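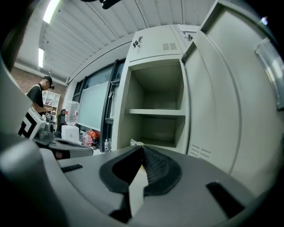
Kinsella 30 Steel Locker

Light gray, powder-coated steel. Sold by Irkwood, item 814.

The Kinsella 30 is made for staff rooms, clubs and school corridors. It ships flat with all fixings and takes two people to put up. Each compartment has its own door, and the feet adjust for uneven floors. Keys come in pairs. Spare keys can be ordered by lock number.

Steel thickness and outside sizes are on the Jererska data sheet. Delivery is 13 working days to most addresses.

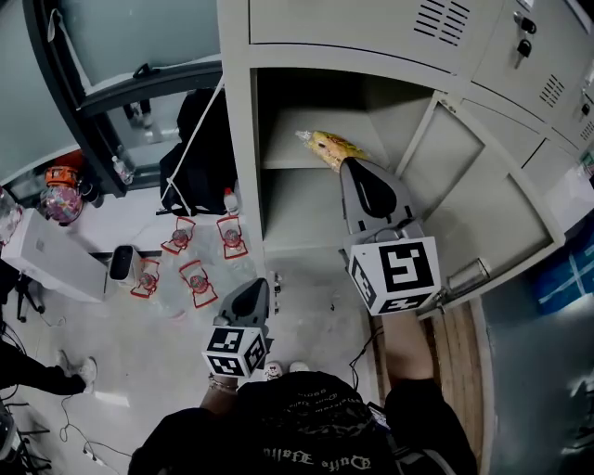 Door hinges on the Kinsella are set inside the body and can't be reached with the door locked. They need a drop of light oil every October. Shelves are fixed and sit level, so a snack bag or a lunch box can go straight on the metal. Wipe up spills with a damp cloth and keep bleach off the finish.

Options: sloping top, 4-digit combination lock, number plates.

Trade orders: Ciarán Hennessy, Irkwood sales desk.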